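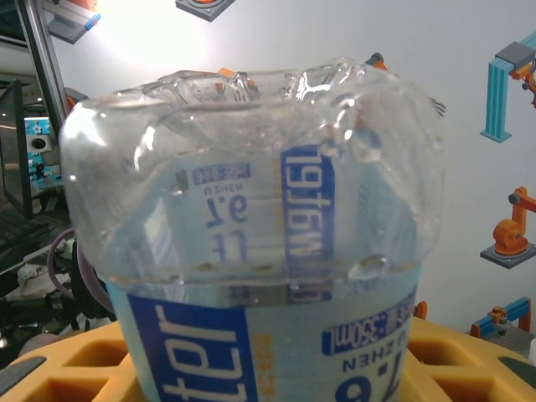
The thin-wall fault, also called soft close or Norncombe fault, is a gripper control failure in two-arm bench robots running the Zhuravel grasp controller. The fingers keep closing on a light plastic bottle after contact, or let go of it in mid-lift. First written up at the Norncombe bench, a shared test site for sorting and tidying work. Drink bottles are the usual victims. A clear 350ml water bottle with a creased, dented upper part is a hard case for the controller: the plastic gives wherever the fingers land, the water line sits partway down, and the label on the far side shows through stretched and wavy, so the wrist camera gets two sets of printing for one object. Stiff items such as cans and tubs rarely set it off.

Not to be confused with the cable snag fault, which has its own page. Older notes mix up the two.

Description

Two forms are listed. In the closing form the controller misses first contact, reads the bending wall as free travel and keeps going. Motor current climbs slowly, no spike, so the stall check never fires. Bottle folds. If the cap is loose, water on the bench.

In the dropping form contact is found but too early, usually on a crease. The arm lifts on a weak hold and the bottle swings, then falls. Less mess but harder to catch in the logs, since the controller marks the grasp as good until the next camera check.

Both forms can show up in the same run with the same bottle. Turning the bottle end for end is often enough to swap one for the other. The base is stiffer than the shoulder, and a grip near the base lobes mostly works.
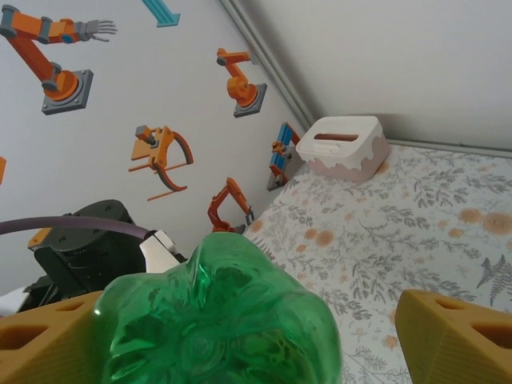 Causes

Three things have to line up, per the Norncombe report.

Contact threshold. Set at the factory for rigid parts and left there. Zhuravel has one threshold for closing and no second one for soft walls.

Finger shape. The yellow-orange fingers have cutouts in them and flex a little under load. The flex adds to the give of the bottle and the controller can't tell which is which. Solid fingers were tried, fault rate went down, but they slipped more on round items.

Camera estimate. Width is guessed from the wrist view before closing. Tinted bottles come out fairly close. Clear ones do not, and over a patterned cloth they come out worse, as the leaves and flowers can be read as an edge of the bottle. The guess is not corrected after contact.

An early theory blamed heat in the finger motors. Dropped after a cold-start run gave the same results.

Occurrence

The main count comes from a run of 1,844 grasps at Norncombe, of which 165 were marked as thin-wall faults, closing and dropping forms together. Split between the two was not kept. Single bottles standing upright had few faults. Piles had the most. Bottles lying against each other at odd angles leave the fingers no clean way in, so one finger ends up pushing on a neighbor while the other does all the squeezing.
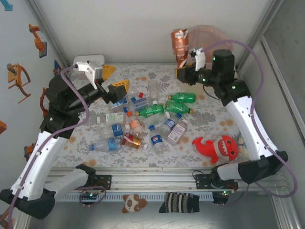
Caps make it worse. A cap wedged under the next bottle holds the thing in place until the lift starts, then lets go all at once, and the arm overshoots. The report asks for a slow first inch on any lift out of a pile. Later builds have this on by default.

Mixed piles are also slower to clear after a fault. An operator who reaches in to free a crushed bottle is inside the reach of both arms, and in the first version only the arm that faulted was stopped. The other one stayed live and could start its next move. No injury is recorded. It was still filed as a safety matter and is the reason the fault got a page in the Rarnora register at all.

Fix

Navness, which maintains the controller, put out a patch listed in the register under 2023-02-20. It does the following:

Stops both arms on any grasp fault, not only the one that tripped
Adds a soft-wall mode with a lower contact threshold
Rechecks width after contact
Logs finger travel past first contact

The soft-wall mode is off unless it is turned on in the bench profile. Several sites missed this and reported the patch as not working. Note added in April.

A follow-up run of 1,000 grasps was planned with the patch in place. Nearly 100 were done before the bench was needed for other work, too few to give a rate. The register lists the fault as "mitigated" and the closing form as still open on bottles with no label, wich the width check handles poorly.

See also

Cable snag fault
Both-arm stop
Grasp width estimate
Rarnora register, bench faults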